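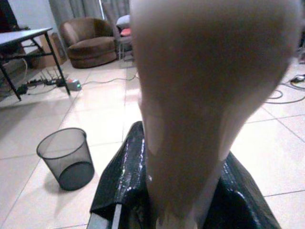 Unit 4. Household waste and the town: handout for the evening course

Teacher: Annick Hoarau
Please read before the second meeting. Bring a pencil.

4.1 What we mean by household waste

Household waste is everything which a family throws away in the normal life of the home. It does not include garden soil, building rubble or old cars. In this unit we speak of three streams: food waste, dry recycling and the rest. The rest is often called residual waste, and you will meet this word in the reading by Aušra Kairys.

4.2 A little history

Before the towns had a regular collection, most people burned or buried what they did not need. Ash was the heaviest part of the bin. In 1883 the town of Budus ordered that each house must have a closed container by the door, and the owners complained strongly about the price of it. The text of the order is short and I will give you a copy. Pay attention to the word "dust", because in older English it means ash and dry rubbish together. From this we still have "dustbin" and "dustman".

4.3 Small packaging

A difficult group is the light packaging from sweets and snacks. Much of it is made of several thin layers, and a sorting plant cannot easily separate them.
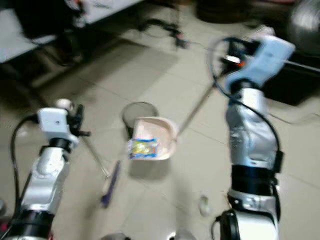

For this reason many towns ask residents to put it with the residual waste, even when the plastic bottles go to recycling. The rules are not the same everywhere, so do not learn one list by heart. Learn how to find the list of your own town.

4.4 The Dorinik survey

In the survey, 1019 homes answered questions on how they sort. Yusri Latuheru led the work. Read pages 13 and 14 only. The table on page 14 has a mistake in the heading: "weekly" should be "monthly".

Questions to prepare:
- Who paid for the containers in Budus, and was it fair?
- Which stream is the heaviest in your home?
- Why does a survey by post give a different answer from weighing the bins?

Written work (one page) is for Friday, August 15, 2025. Give it to me or to Killian Huet at the office.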